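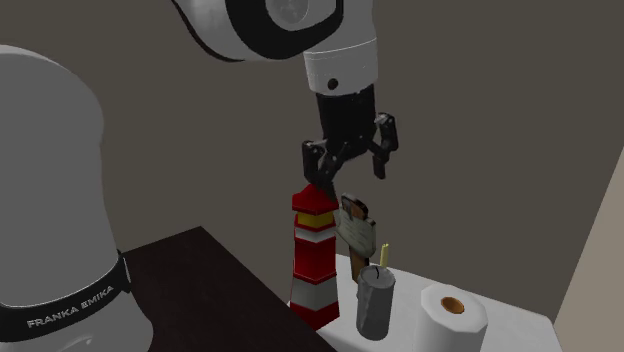
About Drastville

Drastville provides simulation-based testing for robot arms that pick up, move and set down everyday objects. Our customers are manufacturers, warehouse operators and university laboratories that need to know how a control program behaves before it is run on physical equipment. The company is based in Tretodholm and employs 30 people in engineering, 3D modeling and customer support.

Our History

The company began as a service group within Kowalczyk, a supplier of packaging machinery. The group built virtual copies of customer work cells so that changes to a line could be tried while the line itself kept running. Demand from outside the parent firm grew, and Drastville became a separate company under its present name. Kowalczyk remains a customer and holds a minority share.

The Eltstead Test Library

Our principal product is Eltstead, a library of ready-made tabletop settings for grasping and placement tests. The current release contains 67 settings. Each one combines an arm, a gripper, one or more work surfaces and a group of objects chosen for differences in shape and size. A tall, narrow toy lighthouse may stand next to a candle or a paper roll, and a program that handles one of these well may do poorly with its neighbor. Close spacing is deliberate in many of the settings — the fingers must reach one item without disturbing the next.

Customers may use the library in 2 ways. Under a standard license, the files are installed on the customer's own computers and may be changed as needed. Under the managed service, our staff run the customer's program and return a written report. Every managed test consists of 100 attempts per setting, with object positions varied between attempts. The report lists each attempt separately, together with the point at which any failed grasp was lost.

New settings are added to the library each July. License holders receive them at no further charge for as long as their support agreement is in force.

Custom Work

Drastville also prepares settings to order. Customers supply drawings, measurements or sample parts, and our modeling staff produce matching objects with suitable weight and surface friction. Custom objects remain the property of the customer and are not added to the general library without written consent.

Leadership

Busisiwe Mokgethi has served as managing director since the company became independent. She previously led the service group at Kowalczyk and continues to review the acceptance criteria for every Eltstead release.

Working With Us

Requests for a trial license should be sent through the contact form and should name the arm and gripper in use. Schools and universities may apply for the teaching license, which covers the full library for classroom and laboratory instruction.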